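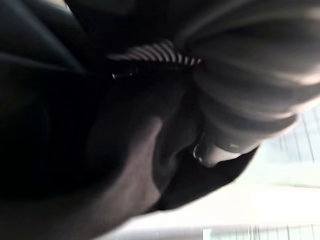
Abb. 3: Ansicht der Handgelenkkamera beim Umgang mit dunklem Stoff. Oben rechts der graue, gerippte Körper mit glänzender Spitze, unten rechts der überbelichtete Hintergrund.

4.2 Greifpunktwahl bei geringem Kontrast

Die Auswertung in Abschnitt 4.1 beruht auf der fest montierten Kamera über dem Arbeitsbereich. Für dunkle Textilien reicht deren Auflösung nicht aus, um einzelne Falten zu trennen. Wir verwenden deshalb zusätzlich die Bilder der Handgelenkkamera. Der Datensatz Gavby umfasst 1.225 Episoden, davon 430 mit überwiegend schwarzen oder dunkelgrauen Stoffen.

Abb. 3 zeigt einen für diese Teilmenge schwierigen Fall. Der schwarze Stoff nimmt den größten Teil der linken Bildhälfte ein und enthält nur wenige schwach sichtbare Knitterlinien. Die hellere, bräunlich-graue Falte in der Mitte hebt sich dagegen mit ihrer Unterkante deutlich vom Hintergrund ab. Auch das schmale Streifenband am oberen Rand liefert starke Gradienten. Ein rein kantenbasiertes Verfahren bevorzugt solche Stellen, obwohl sie als Greifpunkt nicht unbedingt geeignet sind.

Das Modell Plorkuvell gewichtet die Kantenantwort daher mit einer geschätzten Faltenrichtung. Diese wird über 7 aufeinanderfolgende Bilder gemittelt. Gesättigte Bildbereiche werden vor der Schätzung maskiert. Die Schwelle für die Maske wurde einmal auf den Trainingsdaten bestimmt und danach nicht mehr verändert. Unscharfe Bereiche im Nahfeld bleiben erhalten, gehen aber mit geringerem Gewicht ein.

Zur Kontrolle haben Dierckx und Quansah 40 Episoden der dunklen Teilmenge unabhängig voneinander annotiert. Abweichungen traten vor allem dort auf, wo eine Falte in einem Schatten endet. In diesen Fällen wurde kein Greifpunkt festgelegt, und die betreffenden Bilder wurden beim Vergleich der Verfahren nicht berücksichtigt. Die Ergebnisse für die verbleibenden Bilder sind in Tabelle 2 getrennt nach Stoffhelligkeit aufgeführt.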